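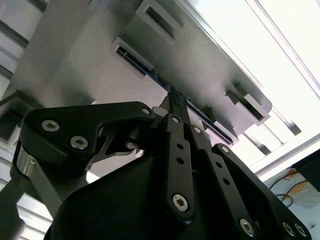 The boards come out cleaner than when our technicians did it by hand, wrote Iyamu, but I would like to know how you measured this before I put it in front of my own team.

The question is fair, and it is the reason we rewrote this page. Earlier versions listed the parts of the Etport Memory Handling Kit and said very little about the method behind it. Updated Sun 21 September.

Etport Memory Handling Kit
By Bastlow, developed together with the Clerovmont workshop

What the kit is for

Etport is a set of fixtures, finger settings and learned control policies for moving memory modules between a holding fixture and a desktop computer. It is meant for research groups who study contact-rich assembly and for repair centres who want to try such work on a small scale. The robot arm is not included.

The method

We train in two stages. In the first stage an operator guides the arm by hand controller and we record the camera views, the joint positions and the opening of the fingers. The training set for the present release has 2,000 recorded attempts, and we kept the failed ones and labelled them. In the second stage the policy runs alone, and the operator takes over only when the module begins to tilt in the slot or the fingers lose their hold. These corrections are added to the data and the policy is trained again. After the corrections the total was 3,000 attempts.

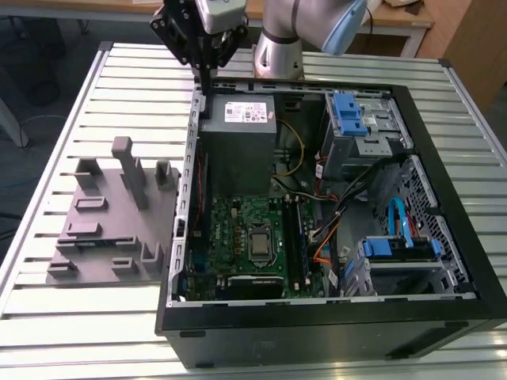 Placing the target is the part of the setup which customers ask us about most often. We do not bolt the computer down, and the policy must find the slots from the camera views each time. Our working layout has the open tower lying on its side on the slatted aluminum table, with the grey fixture plate to the left of it, and we recommend to start with the same order. The memory slots then face up, so the arm can approach from above. Cables inside the case can stay as they are, provided they do not lie over the slots. If your case is much deeper than a normal desktop tower, please write to us before ordering, as the fingers need free space on both sides of the module.

Results

We tested the release version on 22 trials with a case position that was not used in training. In 18 of them the module was fully seated without help. The other trials ended with one side of the module higher than the other, and the operator finished the insertion. We count such a trial as a failure, even when the robot was very close. Removing a module was not part of this test, and we make no claim for it yet.

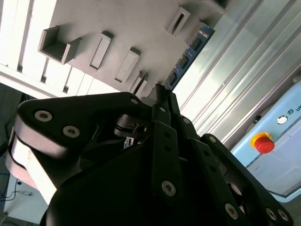

Can the policy be used with a different gripper?
You would need to record new demonstrations, as the contact between finger and module changes with the shape of the fingertip. The fixtures and the training code can be used without change.

In the box

Fixture plate for the table
Holding fixture for memory modules
Training code and the release policy
Recorded attempts, with labels for failure and correction
Printed setup guide in English and French

Ordering

The next batch ships in October. Universities can borrow a kit for one term before they decide. Please tell us which arm and gripper you have, and whether you want the full recordings or the smaller set without the wrist camera.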